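Bakora Opens Equipment Purchase Program for Hand-Held Gripper Collection Stations

Buyers can now order, rent or phase in complete stations under a single price sheet

July 25, 2019

Bakora, a supplier of data collection equipment for robot training, has opened a purchase program for labs and small manufacturers that plan to record manual work with hand-held grippers. The program covers the grippers, the wearable recording gear, spare parts and the first round of operator training. Orders are being taken now for delivery starting in March.

The program replaces the company's older practice of quoting each customer separately. Under the new price sheet, a station is sold as one line item, with the parts listed underneath so that a purchasing department can see what it is paying for. Customers may buy a station outright, rent it by the quarter, or rent first and apply half of the rent toward a later purchase.

"Most of the calls we get are from people who have a budget deadline and no idea what to put in the box," said Irena Sobczak, head of sales at Bakora. "They know they want grippers. They haven't thought about cables, chargers, storage or who is going to sit at the table all day. We wanted a form they could fill out in an afternoon."

What a station includes

A standard station is built for one operator working at a table. It includes two hand-held grippers with cameras, a chest harness, a head-worn unit, a set of printed markers, cables and power adapters, and a recording computer. Finger pads are sold as a wear item and come in packs of 50. A second computer is optional.

Customers who already own a suitable computer can leave it off the order. Bakora will send a short test program to check that the machine can keep up with the video before the order is confirmed. Tables, shelving and seating are not part of the station, and the company suggests using whatever the site has on hand.

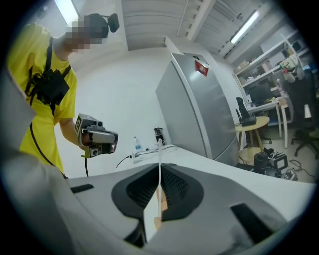
Space is the item that buyers most often leave out of a plan, according to Emiliano Alarcón, who manages installations for the company. He asks customers to send a sketch of the room before they order, with the outlets marked.

"You can put one of these in a corner of an office. Plenty of our customers do," Alarcón said. "What you can't do is run four of them off one power strip. If you need an electrician, that goes in the budget too, and it usually comes out of a different account."

The price sheet now has a blank line for site work. Bakora does not do electrical work and does not mark up work done by others.

Planning for operator time

Bakora says customers should expect labor to cost more than equipment over the first year. The planning worksheet that comes with each quote asks for the number of recorded hours wanted, the number of people who will be trained, and how long each person will work before a break. It then gives a total for staff time that can be copied into a grant application or a capital request.

The worksheet was tested over the spring with Ngcobo, a contract packaging firm that was deciding whether to automate part of its small-parts handling. Ngcobo had first planned to buy a robot arm and work out the training data afterward. It instead rented two stations and set a goal of 900 recorded hours before making a decision on the arm.

"I had to explain to our finance people why we were paying people to pick things up with a tool when they have perfectly good hands," said Bongani Cele, operations manager at Ngcobo. "Having the hours and the wages on one page helped. We also found that we had put nothing down for replacement pads, and we would have been short by the second month."

Cele said the firm has not yet decided on the arm and will review the matter when the recording is finished. The rental runs through the end of the year.

Storage and spare parts

Recorded video takes up a good deal of disk space, and the program offers two storage options. The first is a set of external drives shipped with the station. The second is a small server made by Pinard and resold by Bakora, which can be shared by several stations. Customers may also supply their own storage. The worksheet includes a line for backup copies, which many of the company's earlier quotes did not mention.

Each purchased station comes with a 54-week parts warranty on the grippers, cameras and harness. Cables are covered for the same period. Finger pads are not covered. A spare gripper can be added to any order at a reduced price, and the company recommends one spare for every two stations. Rented stations are serviced by swap: the customer ships back the faulty unit after the replacement arrives.

"A gripper that's in the mail isn't recording anything," said Wojciech Śliwiński, who runs the repair shop. "If you have two operators waiting on one part, the spare has paid for itself pretty fast. I would cut the second computer before I would cut the spare."

Training

Training takes two days and is done at the customer's site or at Bakora's office. The first day covers wearing the gear, connecting it and checking the camera views. The second day is spent recording the customer's own tasks and reviewing the results. Up to six people may attend for the base price. Travel is billed at cost.

A written guide, prepared by training lead Felicja Zieliński, will be sent to every customer when the order is confirmed. It includes a daily setup checklist and a page on cleaning the finger pads. Customers with older stations can request a copy at no charge.

Ordering and payment

Quotes issued under the program are good for 90 days. Purchase orders are accepted from companies, universities and public agencies. Customers ordering four or more stations may split delivery and payment across two budget years, provided both deliveries are listed on the original order. Nonprofit and school pricing is available on request.

The current production run is limited to 512 grippers, including spares. Orders will be filled in the sequence received, and customers will be told their delivery month when the deposit clears. Rental stations come from separate stock and can ship sooner.

The price sheet, planning worksheet and room sketch form are available from the Bakora sales office.

About Bakora

Bakora sells and rents equipment for recording manual tasks for use in robot training. The company is a division of Urusis and provides sales, repair and training from a single office.

Press contact: Irena Sobczak, Bakora sales office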